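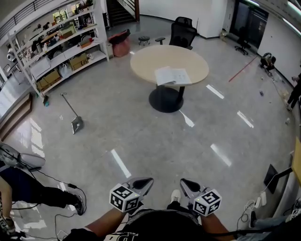 Student Robotics Board > Data and training > Hand-held grippers: how do you start a recording?

kamol_c
23rd April

Hello all. I write for our student club, we are in the second year of the Thongdee project. We collect demonstrations with the hand-held grippers, two per person, and the arm should later learn from them. My question is about the beginning of each recording.

Our rule until now: hold both grippers in front of you, fingers pointing forward, stay still for 3 seconds, then walk to the table and begin. Mayuree Nakpan, who cuts our recordings, wants to remove the still part completely. She says it teaches the arm to wait. I think we need it for the tracking. What do other teams do?

trendance_rattana
We keep the still part in the recording but cut it before training. Both of you are right, in my opinion. The tracking needs a calm start and the model does not need to see it.

Please check also your floor. A polished floor with ceiling lights gave us many problems in January. The reflections move when you move, and our position was drifting until we switched off one row of lamps.

PrasertCh
I disagree with the cutting. If you cut by hand you will cut differently each time, one person leaves half a second and another leaves nothing. We had 70 recordings from three students and I could tell who had cut which one only by looking at the first movement. Better to record properly from the beginning.

trendance_rattana
@PrasertCh But this is a problem of cutting by hand. We do it by a small script which looks at the speed of both grippers. When both are over a limit, the recording begins. It is the same for everybody.

PrasertCh
And if somebody's hands are shaking? We tried a speed limit as well. One of our first-year students is never still enough, so all her recordings began too early.

trendance_rattana
Then your limit is too low. Try to take the average over 20 frames, it helped us.

hedel_lab
Small question to kamol_c. Do your people look at the grippers during the start or at the table? For us this was more important than the waiting. If the markers leave the view of the head camera in the first moment, the left and right hand are sometimes exchanged, and you notice it only much later.

kamol_c
At the grippers first, and then up. I did not write this in our rules, everybody simply does it. I will add it.

About the floor: ours is grey terrazzo and very shiny, so thank you, I will test with fewer lamps. We also have to put the cables in order, there is always one lying across the walking way.

surachet_w
Please do the cables before everything else. A person who is looking at two grippers does not look at his feet. In our club at Litedano one member walks beside the recorder and is responsible only for this.

PrasertCh
With this I agree.

mayuree_n
I am the one who wants to remove the waiting, so I should answer also. Kamol has described it a little too short. I do not mind if people stand still. I mind that the still part is in the training set, where we have over 4000 recordings and each one starts with nothing happening. @trendance_rattana can you share the script? I would run it on the old recordings too, and keep the originals in case Prasert is right.

trendance_rattana
Yes, I send it to you tonight by private message. The comments inside are in Thai, I hope it is no problem.

mayuree_n
No problem at all :)

kamol_c
Good, then we keep the still start and Mayuree cuts it with the script. I will write here again when we have trained with both versions.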